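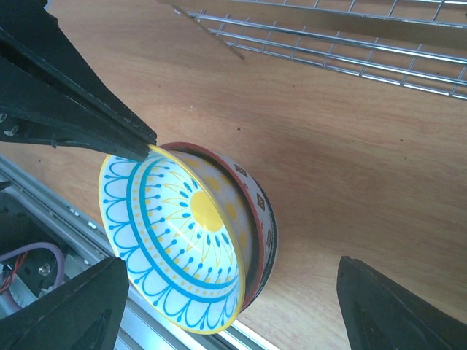 5. Recording and scoring the rack task

This section covers the rack task as used in the Kumetine study: how to lay out the table, record demonstrations, mark contacts, train, and score the trained policy. It assumes that both arms have been calibrated (section 3) and that the cameras show up in the Phromma recorder (section 4).

Kumetine trains a single policy for both arms. It differs from the Povham baseline in one respect. During training, the moments just before and after a gripper makes or loses contact with a dish are given extra weight. Povham treats every moment of a recording the same. Everything else, including the network, the camera inputs and the length of training, is kept equal so that the two can be compared.

5.1 Before you start

You will need:

The two arms, fixed to the front rail and powered from the bench supply
The wire dish rack
The dish set, including at least one pair of bowls that will sit one against the other
Phromma recorder, version 2 or later
The layout sheets from the Fledham folder
An operator, and a second person within reach of the stop button

CAUTION: Keep hands and sleeves off the tabletop whenever the arms are powered. To move a dish by hand, press Hold in the recorder and wait for the status line to read HELD.

CAUTION: Check dishes for chips before every session. Take out any dish with a sharp edge. Do not glue it and put it back in the set, as repaired dishes do not grip the same way.

5.2 Laying out the table

1. Put the rack towards the back of the table and line it up with the marks on the layout sheet. Press down on the opposite corners. If it rocks, bend the low corner back by hand.

2. Choose a layout sheet. The Fledham folder holds 17. Use them in the order given by the recorder, which shuffles them at the start of each session.

3. Place the dishes as shown on the sheet. Where a sheet shows one bowl resting in or against another, set the back bowl down first and lean the front one on it.

4. Turn the patterned dishes to match the sheet. The direction of the pattern does not affect the grip, but it does change what the wrist cameras see. Layouts recorded with the pattern at a random angle should be saved under their own name.

5. Move both arms to the ready position by pressing Ready. The elbows should be bent and clear of each other.

6. Look at each camera view in turn. In the wrist views, the tips of the fingers must be visible. In the fixed view, the whole rack must be visible, along with both grippers.

7. Check the cables along the tops of the arms. They should lift in an easy curve and stay clear of the rack at the ready position. If a cable drags, undo the nearest clip, feed some slack towards the base and close the clip again.

Note: The walls of the work cell should be left plain. We ran one set with a poster taped to the back wall and had to throw it away.

5.3 Recording a demonstration

1. Press New in the recorder. Enter the layout number and your operator code.

2. Take hold of the leader arms and press the foot pedal once. The follower arms will move to match, slowly at first. Wait for the tone.

3. Bring one gripper to the rim of the front bowl. Close until the rim is held, then stop closing. Squeezing harder makes the bowl swing round when it leaves the table.

4. Use the other gripper to steady the bowl from the far side or to keep the back dish where it is. Which arm does which job is up to the operator and may change from one demonstration to the next. Do not swap roles while a bowl is in the air.

5. Lift, turn the bowl on to its side and lower it between the prongs. Open the gripper only when the bowl is resting on the rack.

6. Carry on with the remaining dishes shown on the sheet.

7. Return both arms to the ready position and press the pedal again to stop.

8. Answer the question on screen: Keep, Keep with note, or Discard.

Use Keep with note for a recording in which something slipped and you recovered it. These are useful and should not be discarded. Discard is for recordings in which a person reached into the cell, a camera dropped out, or a dish left the table.
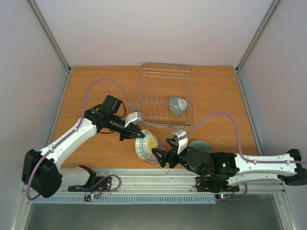

Figure 5.2. Both grippers at the patterned bowl, with the grey speckled bowl in the rack. Fixed camera view.

Note: If one gripper hides the dish from the fixed camera, carry on. The policy receives the wrist views as well, and operators who tried to keep the fixed view clear produced slow, awkward recordings that trained poorly.

Note: Rest the operator when the recorder asks for it. The prompt can be put off once but not turned off.

5.4 Marking contacts

Kumetine needs to know when each gripper touches or lets go of a dish. The recorder suggests these marks from the motor current. A person then checks them.

1. Open the recording in Phromma and choose Contacts.

2. Step to the first suggested mark. Look at the wrist view for the arm named beside it.

3. If the finger is touching the dish and was clear of it one step earlier, accept the mark. If the touch comes earlier or later, drag the mark to the right place.

4. Delete marks caused by an arm brushing the table or the other arm. Only contact with a dish is marked.

5. Add a mark where the recorder has missed one. The usual misses are light touches on the outside of a bowl, where the current hardly changes.

6. Mark releases in the same way. A release is the first step at which both fingers are clear.

7. Press Save marks. The file is then locked. To change it later, make a copy.

Where two bowls sit together, mark a touch on either of them, and put the rim that was touched in the label box. A finger that slides from one rim to the other gets a release and a new touch, even when they fall on the same step.

The finished Fledham set contains 389 demonstrations and 1,137 marks that were added or moved by hand. Most of the moved marks were late. The motor current rises after the finger has met the rim, and the delay is longer on thin-walled dishes.

5.5 Training

1. Choose Export and tick With contact marks. For the Povham baseline, export the same recordings with the box clear.

2. Copy the export folder to the training machine. Check that the recording count shown at the top of the log matches the count in Phromma.

3. Start the run with the settings file in the Fledham folder. Do not alter the weight setting for a comparison run.

4. When the run has finished, keep the last saved model. Do not pick the model that looks best on the table. That choice would have to be made for the baseline too, and it uses up trials that are needed for scoring.

The contact weight falls away smoothly on both sides of a mark. A very narrow weight gave jerky closing in our early runs, and a very wide one gave results no different from the baseline. The value in the settings file was fixed in May, before any of the scored trials were run.

5.6 Scoring a trained policy

1. Lay out the table as in 5.2. The person laying out should not know which policy is loaded.

2. Press Run trial. The screen shows the layout number only.

3. Leave the arms alone until the trial ends by itself or someone presses Stop. A trial may last up to 2 minutes.

4. Give each dish on the sheet a score:
Placed: the dish is in the rack and stays there with both grippers open.
Leaning: the dish is touching the rack but is also resting on the table.
Not placed: anything else.

5. Write down any regrasp, meaning a dish that is let go and picked up again by either arm.

6. Reset every dish, including those that were not touched, before the next trial.

CAUTION: If both grippers are holding the same bowl and pulling apart, press Stop at once. The arms will hold position. Support the bowl with one hand and press Open on the left gripper first.

Run every layout with both policies before repeating any of them. If a dish is broken or replaced partway through, start the whole round again with the new one.

5.7 What to expect

On single dishes the two policies behave much alike, and a short round of trials will not separate them. The difference shows up on layouts where one bowl rests against another. The baseline often closes a little early and pushes the front bowl into the one behind. The Kumetine policy pauses near the rim, closes, and lifts with less disturbance to the back bowl. It is also slower overall, and it regrasps more often. Report the regrasps alongside the placing scores.

Neither policy copes well with see-through plates. Both will sometimes close on the air beside the edge. We have not found out whether this comes from the cameras or from the small share of such plates in the recordings, and results on them should be given in a separate table.

5.8 Common faults

Gripper closes above the rim. Recalibrate the wrist joint of that arm (section 3.4), then repeat the layout.

Bowl turns in the grip during the lift. Wipe the finger pads with a dry cloth. Replace a pad if its surface is shiny.

Marks are all shifted by the same amount. The camera and motor clocks have drifted apart. Restart the recorder and use Realign on the affected files.

Rack moves when a dish is lowered. Fit fresh grip pads under the feet and go back to step 1 of 5.2.

A light on a rail board goes out during a session. Stop, switch off the bench supply and reseat the connector on that board before powering up again. Recordings made after the light went out should be discarded.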